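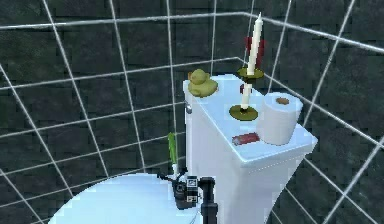
**Should you pay for simulation before you buy the arm?**

Put the simulation first in the budget, and hold back the money for hardware until you've watched your own tasks run in it. Changing your mind is cheap at that stage, and a wrong gripper is a real pain to send back.

I've now helped plan four of these bathroom-tidying setups, the last one with Ludmila Jelínek at Noltstead, and I'm fonder of the slow way each time! So pour yourself a coffee and let's go through it.

1. Write down the jobs you want done, in everyday words. "Pick up the toothbrush" is fine. "General tidying" will get you a quote for everything in the catalog.
2. Build one room and fill it with clutter. Candles, a rubber duck, a roll of toilet paper on the tank lid: small things crowded together will tell you more about reach and finger width than a bare shelf ever could.
3. Run each job 90 times and keep a tally of the misses (Ludmila does hers in pencil, and I've come around to it).
4. Only then ask for prices. We wrote to Branda and Plisier, and both were happy to quote from our job list. 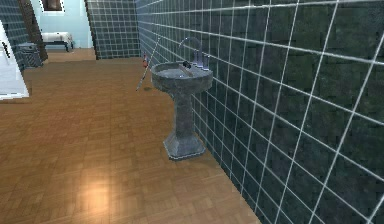
### Category: Floor Space and Fixtures

Next comes the room itself, and this is the part folks tend to rush. Work out how the base will get from the doorway to the sink, and whether the arm can reach over the basin rim once it's there. A gooseneck faucet takes up a good bit of air, so give it its own line in your plan.

Add a line for spare fingers and cables too. I set aside 5 percent of the total for those, and Fahad Siddiqui, who checks my spreadsheets, would like me to set aside more.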